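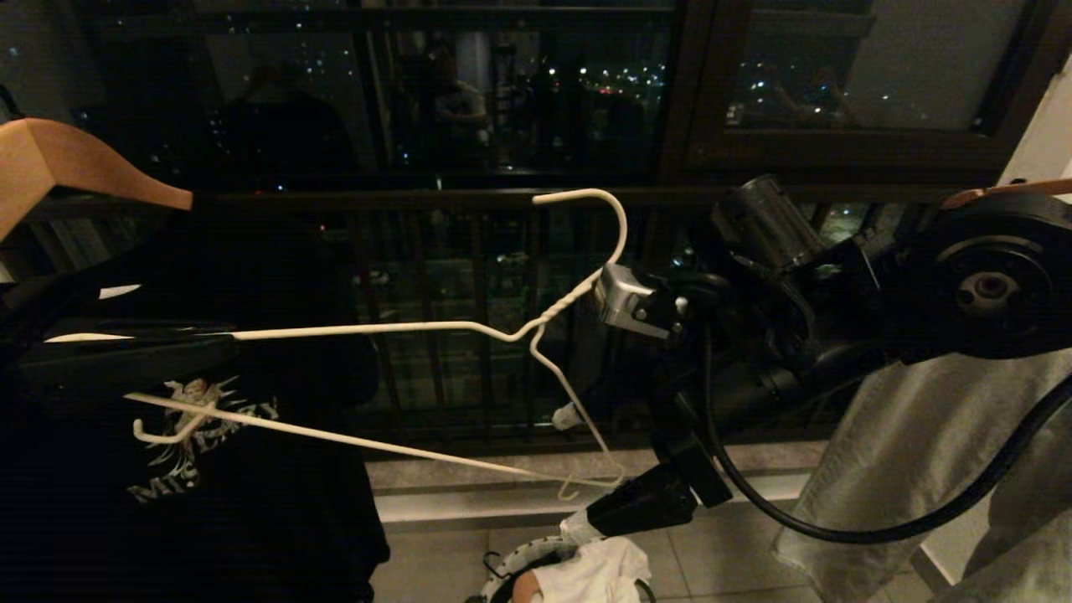 Flernville's clothes swap is coming back in November, and this time it has a proper home. I heard the news last night from Murali Ramasamy, who has been running the thing out of his front room and garage for the past two years, and I have rarely heard a man sound so pleased about getting his garage back.

The new venue is the old Vodar shoe shop on the high street, the one with the curved window that's been papered over for ages. The landlord has agreed to let the swap have it for 4 weeks at no rent, as long as they pay for the electric and leave it tidy. Murali picked up the keys on his lunch break and says the carpet is worse than you'd think but the heating works, and after last winter's swap I know which of those I care about more!

If you've never been, the rules are pretty simple. You bring clean clothes you don't wear any more, you get a paper token for each one, and you spend the tokens on whatever takes your fancy. A coat costs two. Shoes are one token a pair, and children's things are free to take whether you've brought anything or not. No money changes hands over the clothes, though there's a tin by the door for the electric and I'd ask you to be generous with it.

Last time 200 people came through over a single weekend (into a front room, remember, with Murali's dog shut in the kitchen and complaining about it the whole time). I queued up the path in the drizzle with a bag of jumpers and came home with a green corduroy jacket that I've barely taken off. My sister got a wedding outfit, hat and all, and then lent it to somebody else for another wedding, so I make that a very good return on one pair of jeans.

There are a few changes this year. The biggest is that you can drop your bags off in advance, from 4 in the afternoon until 7 in the evening on weekdays, and collect your tokens there and then. That should help with the crush on the first morning. There's a limit of 29 items per household, which sounds an odd number and is — I asked — simply how many tokens fit on one printed sheet once you've left room for the name and phone number at the top.

The other change is the mending table. Pai, the haberdashery round the corner, is lending two sewing machines and a big box of buttons, and there'll be someone on hand most afternoons who can take up a hem or sort out a stuck zip. You can bring things from home for that as well, you don't have to have swapped them. I've got a skirt with a broken zip that has been sitting on a chair in my bedroom since spring, and I've now told enough people about it that I'll have to take it.

What they won't accept is the same as before: no underwear, no swimwear, no pillows or duvets, and nothing that needs a wash. Last year a few bags had to go straight in the machine, and Murali's water bill was a bit of a shock. Band t-shirts are very welcome and go within minutes, as do men's trousers in longer lengths, which the swap never has enough of. Plain school shirts too, if yours have grown out of them.

They are also short of hangers. They've got the rails, which came from the church hall, but they could do with another 100 hangers at least, wood or wire or whatever you've got rattling about at the back of the wardrobe. You don't get tokens for those, I'm afraid, but you do get a biscuit. A carrier bag of them can be left at the library desk if you can't make the drop-off times.

Anything left over when the 4 weeks are up goes to the Platis Road shelter, who have asked especially for warm coats and men's boots. Please don't hold your good coat back for them, just bring it along, as the swap puts a few aside from the start.

Opening hours for the swap itself are still being argued over. Murali wants late evenings so that people who work shifts can come, and I'm with him on that, but it depends on finding enough people to sit on the door. If you could do an hour or two, put your name on the sheet in the library or knock on the shop window when the lights are on. He's in there most evenings this week, pulling up carpet.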